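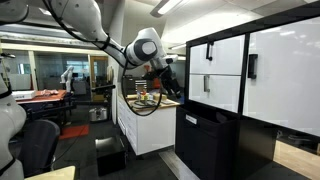 White robotic arm with black gripper, indoor lab workspace.

Driltonville Trades Institute

The Driltonville Trades Institute (locally "the Trades", sometimes DTI on older paperwork) is a vocational secondary school and evening college in Driltonville. Takes pupils from age 15. Day pupils do ordinary lessons in the morning and workshop in the afternoon, adults come in after 6 pm. Not to be confused with the Driltonville Commercial School, a separate body, typing and bookkeeping mostly, closed.

History

Began as evening classes over a chandler's shop on Sutanto Street. Two rooms, one for drawing and one for bench work. The drawing room had the better light and the bench fitters complained about it in the first minute book, which survives. Classes were run by Sugeng Sitompul, a pattern maker, who was also the first principal when the town took the classes over and gave them a proper building.

The building was put up on the old tram yard. Brick, saw-tooth roof on the workshop side, flat roof on the classroom side. The flat part leaked from the start and was replaced with a pitched one under the second principal, Larasati Hutapea. She also ended the rule that girls could take drawing and dressmaking only. First mixed class in the machine shop followed in the next school year.

A fire in the paint store destroyed the original sign, the school banner and most of the attendance registers. Pupil numbers for the early period are therefore taken from newspaper reports of prize day and dont always agree with each other. The foundry closed later on, and its floor became the motor vehicle shop. The pit from the foundry is still there under steel plates.

Name

Opened as the Driltonville Evening Trades Classes. Then Municipal Trades School, then Trades Institute. The stone over the Sutanto Street door still has the middle name. Some former pupils use "Municipal" for the day school and "Institute" for the evening side, though the two were never separately named.

Buildings

Main block: offices, classrooms, drawing office on the top floor. Long workshop range behind, divided into joinery, machine shop, sheet metal and welding, motor vehicle, electrical. The joinery shop is the largest and doubles as the exam hall. A covered way joins the range to the canteen.

The Orkolano Wing was added on the north side, named after the district it faces. Has plumbing bays, a small print room and the library, which moved there from the main block. Library holds a run of the school magazine, Cumalix, incomplete. The title was made up by a typesetting class and has no agreed meaning. 102 issues are known, of which 7 are missing from the library set.

Courses

Day courses run for two years, with an optional third in machining or electrical fitting. Joinery, bricklaying, plumbing, welding, motor vehicle repair, electrical installation, dressmaking and tailoring, printing. Bricklaying is taught in the yard under a lean-to and stops in hard frost.

First-year pupils rotate through all the shops before picking a trade. This was brought in by Syahrul Rondonuwu, head of workshops, after complaints that boys were being put into their fathers' trades without being asked. The rotation was seven weeks per shop at first, since shortened.

Evening courses are mostly shorter. Upholstery has the longest waiting list. Enrolment is in August, in person, in the joinery shop.

School life

Four houses, named after tools: Plane, Square, Anvil, Plumb. House competitions include football, cross country and a bench test, in which each house sends one pupil per year group to make the same piece from a drawing they have not seen. Judged blind. Plumb has the poorest record in it.

Open evening is held on a Thursday in the spring term. Work is sold from trestles in the covered way, stools and toolboxes chiefly, and the money goes to the tool fund, which lends a starter set to any leaver going into an apprenticship.

Notable staff and former pupils

Ridwan Kusuma, boatbuilder, day pupil in joinery. Later taught the evening class.
Shiuli Munasinghe, printer and engraver. Edited Cumalix while a pupil. Cut the lettering for the memorial board in the main hall.
Sugeng Sitompul, first principal.
Syahrul Rondonuwu, head of workshops.

See also

Driltonville Commercial School
Sutanto Street
Tramways of Driltonville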